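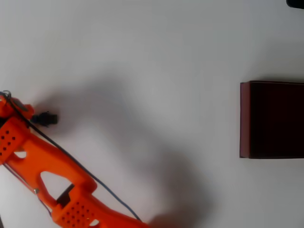
Orange arm on the white tabletop, cable and all.

Filed under: About Us, Robot Arms & Grippers

Hi, and welcome to Dalmont! I run this little test bench, and if you landed on this page you probably want to know what we do all day. Short version: we try out small robot arms, grippers, cameras and controllers for people who are about to spend money on them, and then we write down what we liked and what drove us up the wall.

I started in a rented unit on Zamora Street with one arm, one power supply and a folding chair. I'd bought the wrong gripper for a job (fingers too wide, screws in a place my driver couldn't reach) and I was annoyed enough to buy a second one just to compare. Then a friend asked to see my notes. Then a school did. We're a team of five now, and the chair has been replaced, thank goodness.

Most of our work is side by side. Same arm, same table, same objects, and we swap one thing at a time. A gripper gets 120 picks before anyone is allowed an opinion. We use boxes, cups, bottle caps, a sock, whatever turns up, and we keep the misses in the log along with the good ones. The Meditz two-finger went through that last winter and I still reach for it when I want something that just closes when I tell it to. The Grurance controller took me a whole Monday to set up, and I said some things about its manual, but once it was running the motion was lovely and smooth, so it stayed.

Cameras are my favorite part. I love them! A camera on an arm has a hard life: it gets close to things, it points at walls, it has to find focus again every time the wrist turns. So we go through what it sends back, the dull stretches as well as the pretty ones, and I'd say that's taught me more than any spec sheet has.
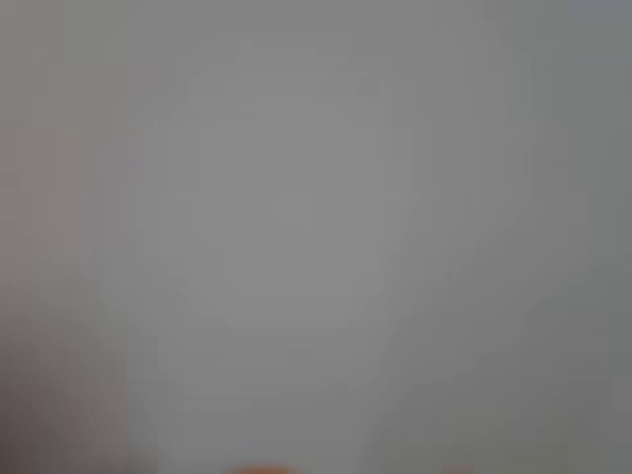
One customer told us we were too kind to autofocus, and that for a fixed workspace they'd take a cheap lens locked at one distance over anything clever. We argued about it over lunch for a week. I've come around for bench jobs, though I still want autofocus on anything that has to look across a room and then down at its own fingers.

We don't sell hardware and we don't take a cut from people who do. You can hire us for a comparison (7 working days is normal, longer if parts have to be shipped), or bring your own arm in and use the bench with one of us next to you. Schools get the bench cheaper. Bring your own cables if you can, ours wander off. 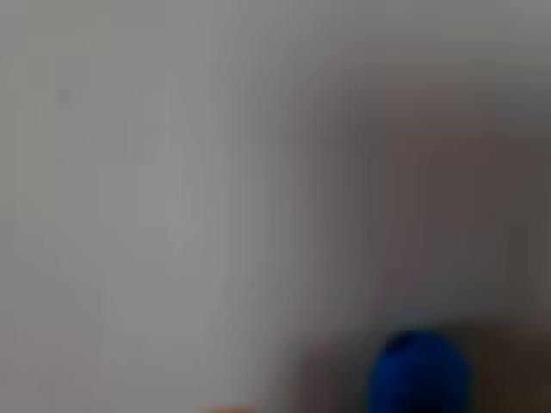 Soft focus, gray on the left, a round blue shape low on the right.

If you'd like a gripper on the list, write to us. There are 23 waiting as I type this, so please be patient with me!

Comments

Reader: Do you test suction cups too, or only fingers?

Dalmont: Fingers for now. The pump we had was so loud the neighbors knocked.

Reader: Agree about the Grurance manual. Skip to the wiring chapter and start there.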